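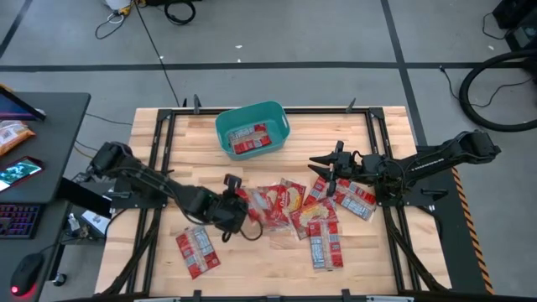

Can visitors start a packing run at the demo table themselves during the open day?
Visitors can press start once the host has armed the cell from the desk. Jog, speed and gripper settings stay with the host.

Ticket 1761 - Rosser demo cell, packet-to-bin task
Site: Kemley, open day
Opened: January 23, 2026
Priority: high until doors close, then normal
Status: closed, one item carried over

Reported problem
Right arm stops on a protective hold shortly after the start command. Left arm stays powered. The Flurkine console shows code 162 (partner arm timeout). Fault repeated on 4 consecutive starts during the morning rehearsal.

Setup
Two arms, one table, snack packets, teal bin. Task program is the one prepared for the Taravby visit in July, loaded without edits. Speed limit 30 percent for public sessions.

Log
1. Power cycled both controllers. Code 162 returned on the first start.
2. Checked the emergency stop chain at the connector. Closed, no fault.
3. Swapped the network cable on the right controller. No change.
4. Compared configuration files. The left controller was set to wait for a handshake from the right before moving. The right was set to wait for the left. Each arm timed out on the other.
5. Set the left arm as leader, saved, restarted the console. Ran the full task with no hold.
6. Repeated at the public speed limit. No hold.
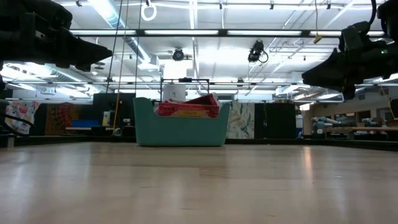

Table view with both grippers up and a red package in the teal bin.

Notes from the visitor session
Cell ran through the afternoon on the new setting. One stop, code 162 not involved - a guest leaned on the rail and the host pressed hold. Restarted from the console.
Several guests asked if the arms know what is in the packets. Hosts were told to answer that the program handles them by position and outline only.

Cause
Leader setting lost when the July backup was restored to both controllers.

Carried over
Add a leader check to the startup script so that the console refuses to arm with two followers. Assigned to the Rosser queue. Old backup to be marked do not restore.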